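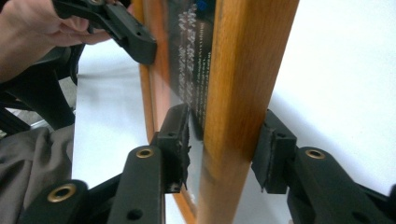 Why does wood have stripes?

Trees can't write, so they keep their diaries in rings. Every spring a tree grows a pale, quick layer of wood just under its bark. In summer it slows down and makes a thinner, darker one. One pale band plus one dark band usually makes a year.

Saw the trunk straight across and you get circles. Saw it lengthways and the same rings come out as stripes, or grain.

A wet year gives a fat ring. A dry year gives a skinny one, which is the tree's way of sulking.

The old oak at Dromville blew down one June. Ewan Dunbar spent a whole afternoon on his knees with a magnifying glass and a box of pins, and got to 33 before he sneezed and had to start again. His final answer was 901 rings. Jawad Kiani checked it and agreed – after lunch.

Try it on a stump near you. Start in the middle and take pins.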